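Home Kitchen Laundry Floors Workshop Ask Me

How I Keep Wood Floors Looking Decent All Winter

November 27, 2020 · 3 min read · 154 shares 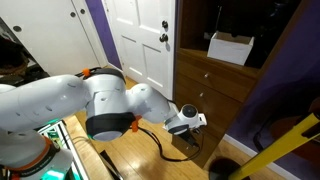
FLOORS & RUGS

I get more mail about wood floors than anything else on this site, and most of it comes in once the boots come out! So I've put my winter routine in one place.

Grit first, always. I sweep the hallway every evening with a soft broom and do the rest of the house twice a week. If you vacuum, switch off the beater bar or use the bare-floor head (I scratched up a whole dining room before I learned that one).

For washing, I wring the mop until I can't get another drop out of it. A little floor cleaner in a bucket of lukewarm water is plenty. Go with the grain, do a small patch at a time, and dry it with an old towel as you go. I used to swear by vinegar, but it dulled the finish by my back door, so I quit.

Salt marks are the big one. Get to them the same day if you can — a barely damp cloth, then a dry one. Older white rings I leave alone for a day or two before I fuss with them, and sometimes they fade by themselves.

Felt pads! Check under your chairs right now. Mine collect hair and crumbs and turn into sandpaper by February. Letay Degefa wrote in to say she cuts hers from an old wool sweater and glues them on, and I tried it on two kitchen stools. They've held up fine so far, though the glue needs a full night to set.

Squeaky board? Work some talcum powder into the crack with a dry paintbrush, lay a cloth over it and walk on it for a minute. Wipe up whatever's left, it gets slippery.

Next week I'm doing radiators and the dust behind them.

86 comments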